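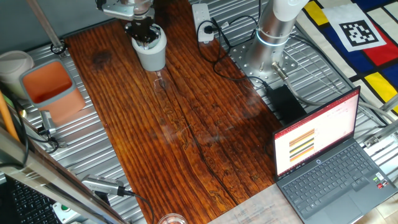
Dix jours avec le kit double bras Iresis, version Flurnik (la pince à doigts noirs), et je rends mon avis vite fait avant de le renvoyer. Montage correct, 4 heures en comptant la mise à niveau du plateau. L'embase se boulonne sur une platine ronde perforée, rien à redire, ça ne bouge pas. L'anneau bleu à la base se voit de loin, pratique. Par contre les câbles... prévoyez une multiprise sur le plateau et des boucles noires qui traînent partout, aucun passe-câble fourni. À ce prix c'est mesquin.

Mis à jour le lundi 30 mars - Temps de lecture : 2 min

La pince. Bonne surprise sur les gobelets, prise par le haut, réglage de force en 7 crans. Cran 3 suffit pour du plastique. Sur du verre fin j'ai pas osé dépasser le 2. Petits objets transparents : la détection rame, il faut relancer une fois sur deux, pénible.

Logiciel Curkov : installation OK, doc traduite à la va-vite, 332 pages et pas d'index. La calibration plante si on débranche le portable pendant la séquense. Support joint par mail, réponse le lendemain, correcte mais en anglais.

Comparé au Ekwueme que j'avais avant : plus silencieux, plus précis, moins bien fini coté connectique. Le Ekwueme avait des gaines, lui.

Note : 7/10. Je rachète la pince seule, le kit complet non, sauf promo.

Ce site utilise des cookies pour mesurer l'audience. Accepter - Refuser - Paramétrer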